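Hand grippers: buy a second pair or wait?

ulla_lindqvist
We've got 300 left in the May budget and I'm torn. Another pair from Vosau, or spare finger pads and save the rest?

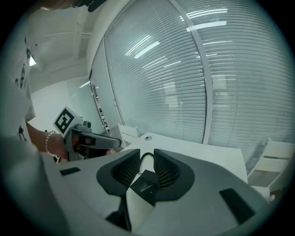

I'm leaning towards pads, the lead time was 9 weeks last time!

PoulBundgaard
Wait, I'd say. Weltside do pads in packs of 18 and you'll get through them.

grorimlow
Disagree with Poul. One pair between 3 people is a queue, pads or no pads.

ulla_lindqvist
Hmm, fair. We do mostly two-handed stuff though, so one pair is one person busy.
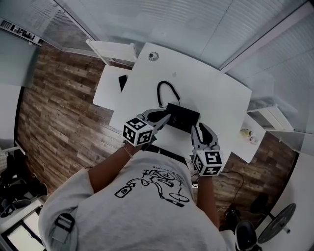
Both grippers over the flat black box

PoulBundgaard
Still pads first. Ask Pitkänen for a quote on the pair.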